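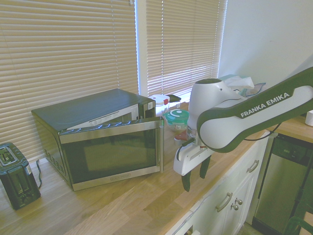

# Microwave tips, and which ones I'd bother with

*25 Oct 2021*

Every August my sister-in-law sends me a list of kitchen hacks she has found somewhere, and every autumn I get round to trying them. This year's list had 19 on it and a suspicious number concerned the microwave. I've thrown out the ones that were plainly daft (no, I am not drying my socks) and tried the rest. My opinion of hacks has not improved much.

## The lemon bowl

You know this one. Half a lemon in a bowl of water, microwave until it steams, wipe, marvel. The steam does the work. I did it with lemon and then, after another week of soup, with plain water, and could not tell the difference except by smell. Save the lemon for a pancake.

What does matter:

- Use a wide microwave-safe bowl and put a wooden spoon or a wooden skewer in the water, so that it doesn't boil up suddenly when you move it.
- Leave the door shut for a few minutes after it stops. Most people open it straight away and let the steam out into the kitchen.
- Take the turntable out and wash it in the sink. Wiping round it is a waste of time.
- Use oven gloves for the bowl.

I was sent a tub of Clullon cleaning paste to compare. It cleaned the inside. So did a cloth.

## Where to put the thing

The lists love telling you to hide a microwave in a cupboard. Read your manual before you do, please. Mine wants clear space at the sides and above, and the vents need air wherever they happen to be on your model. A worktop is a perfectly good place for a microwave. If it's a wooden one, lift the microwave now and then and wipe underneath, as crumbs and damp get trapped there and the wood marks.

Setting it at an angle does make sense in a deep corner. You lose a triangle of counter behind it and gain a door that opens towards you. Just don't let the triangle fill up with jars, or you will be reaching over a hot appliance for the sugar.

Toasters are another matter. People line them up with the microwave for neatness and then let the flex wander across the worktop where they chop. Run it behind. And keep the toaster out from under blinds and curtains when it's on, whatever the tidy-kitchen people say about using the window wall.

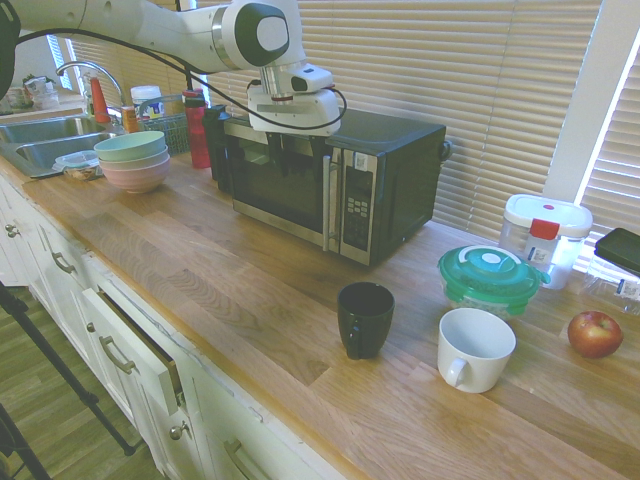

Mugs next. The tip going round is that you can test any mug by heating it empty for a minute. Don't. Running a microwave with nothing in it to absorb the energy is bad for it. Put the mug you're unsure of in beside a second one, known to be safe and full of water, and give them a minute on full. If the empty mug comes out hot, it isn't one for the microwave. Colour tells you very little, so a black mug isn't suspect for being black. Metallic trim is a straight no.

Snap-lid tubs: undo the clips before heating, or better, take the lid off and lay a plate over the top. "Microwave safe" on the base often means the base alone. I had a Fedik tub whose lid warped the first time I trusted it, and no amount of pressing has made it shut since.

Bowls stack, and they stack better with the biggest at the bottom, which I'd have thought needed no hack. The list suggested felt circles between each one. I used them for 12 days and then they were in the compost, smelling of porridge.

## The tips I was wrong about

Yurii Yurchenko, who repairs appliances in Multodham, wrote to me after my last page on this to say I'd been too rude about the ring method for leftovers. You push the rice or pasta to the edge of the plate and leave a hole in the middle. I tried it again with a proper cold portion of 400 g and he's right, the middle is no longer an iced pond. Stir it halfway anyway, and check it is piping hot right through.
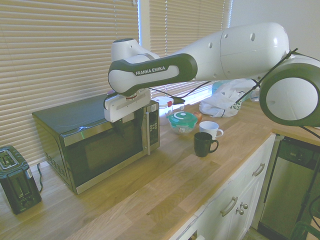 He also says to stop storing things on top. Bread, post, the fruit bowl: all of it slides when the door sticks, and some of it will be sitting where the warm air wants to go. I've grumbled and moved the bread.

On door handles he and I agree. Pull it, don't yank it, and don't hang a wet tea towel from it. The Hosseinzadeh hook that's meant to fix this (2 in a pack, sticks to the side of the casing) fell off mine overnight. A nail in the wall has held for years.

Still to try: baking soda for the smell of fish. I have low hopes and some haddock.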